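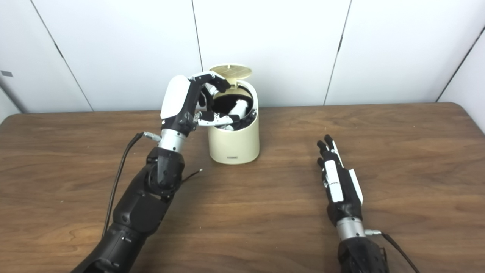
2018-10-13 Riltcombe, bench 2, bin task

Notes for the bench rules rewrite. The old sheet (the August one) is half about the Gristport cell and doesn't fit a two-arm bench. Writing as I go while the bin task is up, will tidy later. Or not.

Set-up as of this morning: table, cream bin in the middle towards the back wall, lid open, black liner in. Object is the small white bottle with the shiny cap. Left arm works, right arm stays down. Target for the set is 200 good episodes. At 2556 total on the log counter, that's all tasks on this bench, all operators.

Why a rewrite at all. Last audit from Kumetti came back with most of the findings on paperwork and not on the machine, but the ones that were on the machine were fair. Idle arm not parked the same way twice. Cables run however the last person left them. Reset done by reaching in with the arms still live. That last one is mine as well as everyone else's, so no finger pointing.

Idle arm

Right hand has been sitting on the wood with fingers out for part of today, and up off it at other times. Both are "idle" in the log. They shouldn't both be idle. An arm that is holding a pose under power isn't parked, it's waiting, and a person leaning in from that side has no way to tell.

Proposed wording: "Parked means the arm is at the stored park pose and motion is disabled for that arm at the console. Anything else is logged as HOLD."

Colour of the status lamp should follow this too. At the moment it's green for both, which I don't like. Asked for amber on HOLD. Wiring change is small but the config lives in the Mazandarani controller files and those want a second signature.

Park pose itself: right of the bin, open hand, fingers relaxed, far enough over that the working arm can't brush it at full reach. Need to record joint values and stick them in the config, none of this driving it over by eye.

Cables

Both wrists have the connector on the outside with the black cable going down from it. OK in principle, outboard is the right side for it. Left one loops low and goes round the table corner, and I don't love the corner as a bend point. Rounded edge so it isn't cutting anything, but there's nothing to say it stays where it is when the arm comes up.

There is also a stray wire end out at the left forearm, lying over toward the bin side. Found it when I went to look at the loop. Not tracing it with power on. Until it's been identified it gets treated as live. That's already rule 4 on the old sheet ("unidentified conductors are live") and it survives into the new one word for word. Should have been caught at the start of shift check, wasn't, the check sheet says "cables OK?" with a tick box and everybody ticks it. Me too.

Better check line: look at each wrist connector, follow the cable with your eye to the table edge, look for any end that goes nowhere. Write down what you saw. No tick box.

Action: power down left arm at lunch, insulate and tie back the stray end, photo for the maintenance folder, then find out what it belongs to. If it can't be identified by end of shift the bench is tagged out. I know that costs us the set. Fine.

Working over the bin

Approach rules for the left arm. Hand comes in over the rim from the left, fingers down into the opening, no forearm across the lid. The lid stands up at the back on its hinge and it's the first thing that'll get clouted if someone comes in high and from behind. We have one spare bin and I don't want to use it.

Speed over the rim is capped in the profile already. The cap was being switched off for "free space" moves and then not switched back on when the hand came over the opening. Now it's tied to height above the table so the operator doesn't have to remember. Tested it with an empty hand first, then with the bottle. Felt slow, good.

Liner. Black bag is bunched round the inside of the rim, and fingers going in near it will pick up an edge sooner or later. If a fingertip takes the liner: stop, open hand, retract straight up. Do not try to shake it off. Episode is marked FAULT-LINER and kept. Kept, not binned (no joke intended). People have been deleting these because they look bad and then the fault rate for the month looks lovely and means nothing.

Things I want in the sequence, in order:

1. Console check, both arms named out loud. "Left live, right parked."

2. Bin position checked against tape on the table edge. Lid fully open, standing on its own.

3. Grip on the bottle confirmed before it travels. Look for fingers closed on it and the cap clear, then move. If the bottle rotates in the hand, put it down on the table, don't carry on and hope.

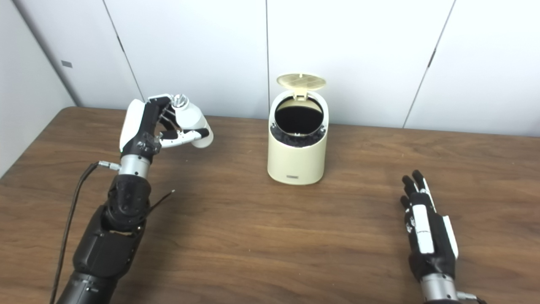
4. Carry height. Bottle stays off the wood and to the side of the bin until the operator has called the move over. No diagonal across the front of the right hand, ever, even when the right arm is parked.

5. Release, hand open, retract up and left. Wait for the arm to settle before calling the episode.

6. Reset. Both arms to park, motion disabled, lamp seen, THEN a person goes in to the table. The person going in holds the enable key. One key, one pocket.

Number 6 is the whole reason for the rewrite so if anything gets cut for length it isn't that.

On reset times, I timed the proper way against the way we do it now. Proper way is slower, no surprise, but not by enough to argue over. Over a target of 200 it's maybe a coffee break. The objection I keep hearing is that it breaks the rythm. Rhythm is what gets your hand under a wrist.

What can go in the hand

Draft list for the object shelf. The bottle is fine: small, light, holds between the fingers and thumb without squeezing. Rules I'd want on any new object:

Empty or dry contents only. No liquids above the table, full stop, the forearm housings have openings.
No glass.
Cap on and checked by twisting it by hand. A cap that pops off goes into the bin or into a finger linkage and we've had it go in a linkage at Gristport.
Nothing with a sharp edge that a person then has to fish out of a liner by feel.
If it's shiny, run a few trial episodes first and look at the video. Cap on this one throws a highlight under the overhead lights and I want to know if the tracker minds before we collect the whole set on it.

Retrieval from the bin is its own thing. If the robot drops it in and a human is taking it out, that's a reset, see 6. If the robot is taking it out, that's a task and it gets its own profile and its own risk sheet. We've been running both under the same task name. Splitting them: BIN-IN and BIN-OUT. Old episodes will need relabelling, somebody (me) will have to write a script.

Hand condition, left

Stopped to go over it before the afternoon block. White covers on tight. Thumb moves freely through its range. Couldn't feel any play at the wrist. Hand has done almost 2000 cycles since the tendons were last looked at, and the interval in our own procedure is 2000, so it's due now and not next week.
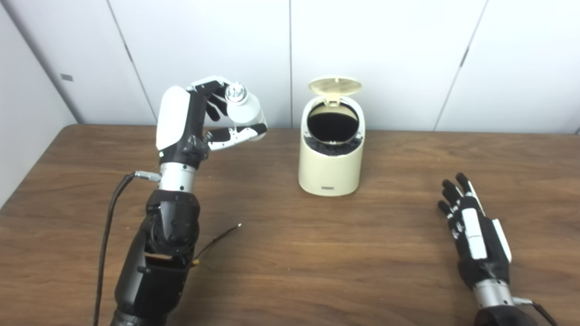 Booked it in for after this set. I'd considered letting it run over by a bit since grip looks steady with the thumb underneath and the fingers over the top, and there's no slip in the force log that I can find. But "looks steady" is exactly the argument I turned down at Gristport when someone else made it. So no extension. If the set isn't finished by the time the interval is up, the set waits.

Same goes for right hand even though it's hardly done anything on this task. Its counter is seperate and low. Calendar interval still applies, check what that is. I think the procedure only gives cycles, in which case that's a gap, a hand that sits about for a year would never come due.

E-stop

Pressed both, operator one and spotter one, from HOLD and from mid move with an empty hand. Both arms dropped out together each time. Left arm sags slightly on stop when it's raised, a finger width maybe, so nothing and nobody under it. Put the sag on the sheet. People assume it freezes where it is.

Not tested: stop with bottle in the hand over the bin. Want to know if the hand keeps hold or lets go. Either is OK but we should write down which.

Spotter

One spotter, standing right side, not sitting, not on a phone. Spotter doesn't do the logging. We keep giving them the logging because they're "only watching". Watching is the job.

To do

Stray wire at left forearm, first thing at lunch
Reroute left cable off the corner, strain relief on the table leg or underside
Park pose values, both arms, into config. Second signature
Amber lamp
Check sheet line for cables, new wording
Split BIN-IN / BIN-OUT
E-stop test with the bottle held
Calendar interval for the hands, ask Kumetti what they expect to see
Find out who has the other enable key. There are supposed to be none

Lunch. Left arm going off now.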